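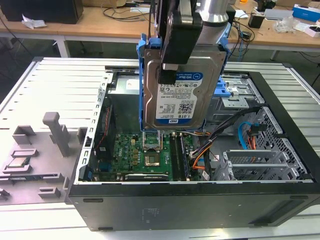 The arm had learned the drives by January. The old Dell took longer.

She had bought it from the clearance shelf at Zireck with 4 others, all office machines, and carried them up to the shared workshop in Hillcombe one at a time. The plan was simple enough. The arm would take a computer apart, put each piece where it belonged, then build it again without her touching anything.

Her sister thought it was a daft way to spend 2,000 pounds. "You can do that yourself with a screwdriver," she said on the phone.

"I know."

"So what's it for?"

She didn't have an answer ready. Their father had mended radios in the back room at Temora, and after his hands began to shake he used to sit at the bench and tell her where things went. Left a bit. Down. Now let go. She had been good at it, mostly because she waited for him to finish speaking.

She typed the next line and pressed enter. The arm moved the drive a little to the left and stopped over the case.

"Down," she said, though it couldn't hear her.

It went down slowly. One of the blue rails touched metal and the motor note rose — she had her hand on the stop button before she knew it. Then the note dropped again. She took her hand away and sat on it.

Outside, somebody was trying to park a van. The kettle had gone off 6 minutes ago and she had forgotten it.

"Now let go," she said.

The fingers opened.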